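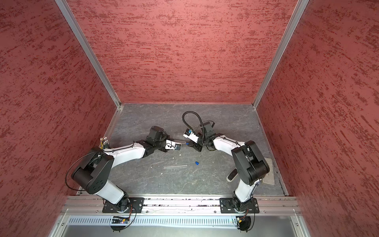 Nanami Hamada's view is that Ballholm paid for a customer list and got a chat program thrown in, and that moving the Vikidow users across by the end of the year was never a serious plan. I would put it more gently, but the February numbers do not give me much to argue with.

Accounts moved so far: 1,400. Of those, 500 have signed in since the move. The sales deck still describes the whole 1,400 as "active", and I have asked Arsen Kushnir to change the wording before it goes to the board again.

Call quality. Satti says its new audio code has fixed the dropped calls. Its own test covered 70 calls, all made inside one office. I don't count that as fixed and have held back the second payment until we see calls between two countries.

Billing. The two systems still don't talk to each other. Kaede Sakai's team is copying invoices over by hand, which was supposed to stop in the first month.
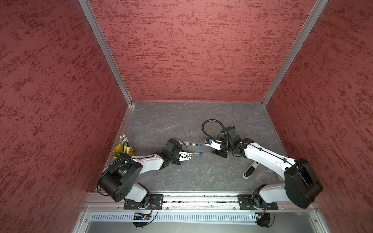
Two arms on the front rail, with the red wall panels behind.

Staff. We have lost 3 Vikidow developers this quarter. Osamu Oda is covering the address book work and has asked for help twice.

Grilletti has offered to take over the whole migration. The quote leaves out contacts and message history, so I can't recommend it.

Decision needed from Tsutomu Iwasaki: whether the old Vikidow sign-in page stays up past the summer. My advice is to keep it.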